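Willdale Building, Second Floor: Shared Area Safety Checklist
Built 1964. Completed each November by the tenant firm, Wekitz. One copy goes to the landlord.

Status codes: OK, FIX (within 30 days), NOW (same day).

Exits and walkways

1. Exit signs lit, both stairwells. OK.
2. Stairwell doors close and latch without help. FIX. The east door stops an inch short of the latch. The closer needs adjusting. Same comment as last year.
3. Main corridor clear to full width. NOW. Two boxes of printer paper outside room 256. Moved during the inspection.
4. Floor covering flat, no lifted edges. OK, except for one carpet tile by the elevator. Taped for now, replacement tile ordered.
5. Handrails tight. OK.

Fire equipment

6. Extinguishers hung, pins in place, tags current. FIX. The tag on the kitchen unit is out of date. Gauge reads in the green.
7. Pull stations visible and not blocked. OK.
8. Sprinkler heads have 18 inches clear below. FIX. Top shelf in the supply closet is stacked too high. Take down the archive boxes marked 703.
9. Evacuation map posted and correct. FIX. The map still shows the old kitchen door, now walled over.

Electrical

10. No extension cords used as permanent wiring. FIX. One behind the copier. Lemieux Electric has quoted for an added outlet.
11. Panel has 36 inches clear in front. OK.
12. GFCI outlets at the sink trip and reset. OK. Tested both.
13. Space heaters. None found. Staff were reminded that they are not allowed.

Lounge and seating

14. Partitions stand steady when pushed at shoulder height. OK.
15. Chairs sound, no loose legs, no torn seats. OK. Gray armchair checked from underneath, all fasteners tight.
16. Fire labels on upholstered items. FIX. Label missing from one side chair. Ask Jadent for the paperwork.

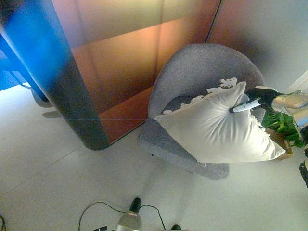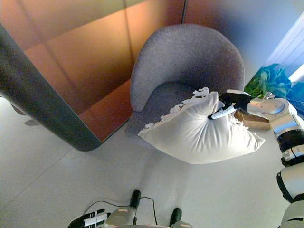
Kitchen

17. Refrigerator at 40 degrees or below. OK.
18. Microwave door seals clean and whole. OK.
19. Under-sink cabinet dry. FIX. Slow drip at the trap. Bucket in place, plumber called.
20. First aid kit stocked. FIX. Out of burn gel and medium gloves. The box of 100 bandages is unopened.

Follow-up

Items 2, 6 and 9 go to the landlord. All others stay with Wekitz. Recheck item 3 at 4 p.m. on the day of inspection and write the result on the back of this sheet.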